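Course: Control Software for Two-Arm Robots
Handout 4 - Perception and planning with wrist and head cameras
Monday, July 27, 2020

Before you read: please have the notes from Handout 2 near you. We use the same names for the coordinate frames (base, head, left wrist, right wrist), and I will not define them again.

1. The task

Our running case in this part of the course is the tray task from the Kanholm exercise. The robot must handle a black molded tray with two hands, over a plastic bin which already has packages in it. It sounds simple. For the software it is a difficult case, for the following reasons.

The tray is dark and has a raised rim, so depth values near the rim are often missing. The packages in the bin have clear wrapping and give strong reflections. And when both hands are on the tray, the two arms make a closed chain: a small error in one arm becomes a force in the other arm.

2. What each camera is good for

The head camera gives the wide view. From it we estimate the pose of the bin, the pose of the tray and the free space between them. Its weakness is occlusion. When the hands come together over the bin, the hands and the tray hide a large part of the goal region.

The wrist cameras are close to the contact, but they also see a lot of the robot hardware itself. A student who opens the wrist stream for the first time often thinks that the camera is mounted wrong. It is not wrong, but you must tell the software which pixels are robot and which pixels are world. In our package Skumik this is done with a fixed mask for the parts which do not move relative to the camera, and with a mask rendered from the hand model for the parts which move. 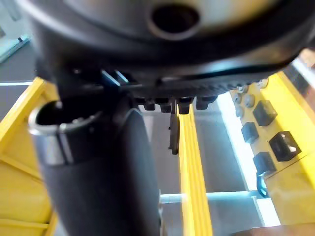
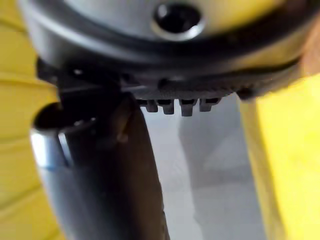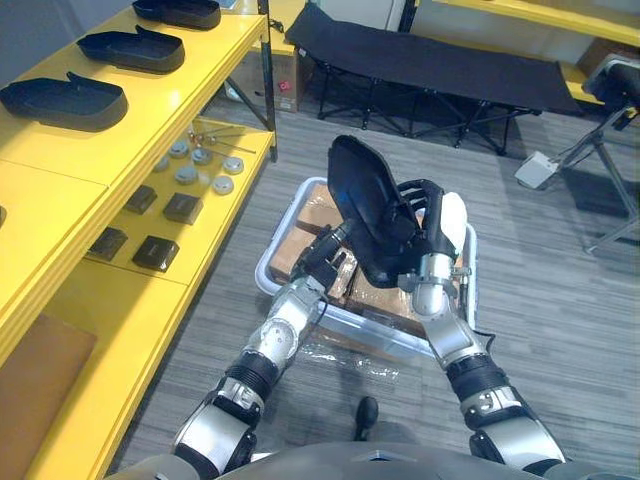

Fig. 4.1. First and second: close wrist views, with a large rounded housing across the upper part. Third: head view, both hands at the tray over the bin.

Compare the first two views with the third and answer for yourself: from which view would you estimate the tilt of the tray? From which one would you trust an estimate of the distance to the bin rim?

3. Masks and the background

A common mistake is to make the mask by color threshold. In the wrist views yellow covers large areas, and in the head view the shelves are yellow too, so color alone separates the dark parts quite well. Then the arm moves to a place with a gray floor and the threshold fails. Use geometry first and color only to clean the edges.

The second mistake is to make the fixed mask too tight. Add a border of 4 pixels. The mounting bends a little under load, and without the border the edge of the housing enters the feature tracker as if it were an object in the world. The tracker likes such edges very much, they are sharp and always in the same place.

4. Planning with two arms

We plan for the tray, and the arms follow. The planner Stubbs takes the start pose and the goal pose of the tray, samples poses between them, and asks for each pose if both arms have a solution. If one arm has none, the pose is rejected.

Settings for the exercise:
Control rate: 100 Hz
Arms in the chain: 2
Random seed: 563 (please keep it, so that we can compare the results)

During the motion the right arm is controlled in position and the left arm is compliant. You can exchange the roles, but do not make both arms stiff. I have seen this in submitted work in March and the force limit stopped the robot after a very short motion.

5. Exercise

a) Load the Grotau recording and draw the fixed mask for one wrist camera. Save it as a one-channel file.
b) Run the tray estimator with the head camera only, then with head and wrist together. Plot the tilt angle for both runs in the same diagram.
c) Find a moment where the two estimates disagree. Write a short paragraph - half a page is enough - on which camera you believe and why.
d) Optional: change the compliance of the left arm and repeat the plan in simulation.

Hand in the mask, the diagram and the text together as one archive. For part d, include also your settings file.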